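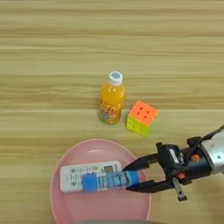
Juice bottle, puzzle cube and pink plate on the wood table.

02/05/2019

Back on the color matching for the Sallen tabletop set. Had the three reference objects out on the table again: the juice, the cube, the plate. Between them they cover most of the orange-to-pink range we keep getting wrong, and the table itself is the yellow-tan that has been giving us trouble since January.

Table first. The brown band of grain across the top reads fine by eye, but the rest goes olive as soon as the overhead lights are on. Same thing we saw with the Wemivska samples. Tried the warm lamp alone, then both. Warm lamp alone is closer to the oak swatch but kills the pink. Leaving both on for now.

Juice bottle. Good for checking a saturated yellow-orange through clear plastic. Take readings at the shoulder only, above the label. Lower down the label has red, white, green and gray all packed together and the meter averages them into mud. Wasted most of the morning on that last time. The white cap makes a handy rough white check, but stay on the ribbed side and off the printed emblem.

Cube. Solid orange on top, yellow-green on the front side. The orange is the one I trust. The yellow-green shifts more than anything else on the table when I change lamps -- wrote down 22 readings and threw out 2 where my sleeve was shading it. Keep it turned with the corners on the diagonal so the side faces get light too. The right side comes out a darker orange than the top and should be logged as its own patch, not as an error.

Plate. Pink is pink in the flat bottom. Up the inner wall there is a shine just under the far rim and readings there are useless. The rim is thinner and more of a peach, so log it separately. Somebody had it down as one color in the old sheet. Fixed that.

Log is at 1,069 rows now. The Plulent spreadsheet gets slow past 1,000, so I split off everything from January into its own tab. Formulas still point to the old tab in columns F and G -- need to redo those before anyone prints from it.

To do:
Ask Granström for a new gray card, ours has a coffee ring on it.
Replace the juice before the next round. Same brand, same size, keep the label facing the front.
Wipe the plate with the dry cloth only.
Repeat the cube readings with the blinds down.
Put the meter back on the charger. It was at one bar when I quit.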